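The Arm Was the Easy Part

When Brock Chisholm at Gosselin asked me what a robot arm costs, I gave him the price of the arm. Big mistake! He wrote it at the top of his July budget, drew a line under it, and that was very nearly the whole plan.

I've sat in on enough of these purchases now to know where the money wanders off to. The table, for a start. Then plates, cables, shipping, training (please don't cut the training) and the 18 little things you order at the last minute and pay extra to get by Friday.

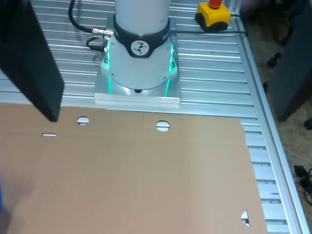 Base plate, slotted aluminum table, yellow stop box: each one wants its own line in the budget.

Els Aerts, who does the buying at Multine, puts aside $1,000 just for cables and connectors, and she tells me she's never handed any of it back. I love a slotted table myself. You pay more up front, sure, but you can shift things over when the job changes, and the job always changes. And for trying out a layout, cardboard is wonderful stuff – cut it, hate it, cut another one!

My other tip is to ask about delivery before you fall in love with anything. Shirley Petrenko was quoted 90 days and waited 101, with the floor space already cleared and people walking around it every morning. Brock's second budget goes in on 27th August, and it runs to two pages.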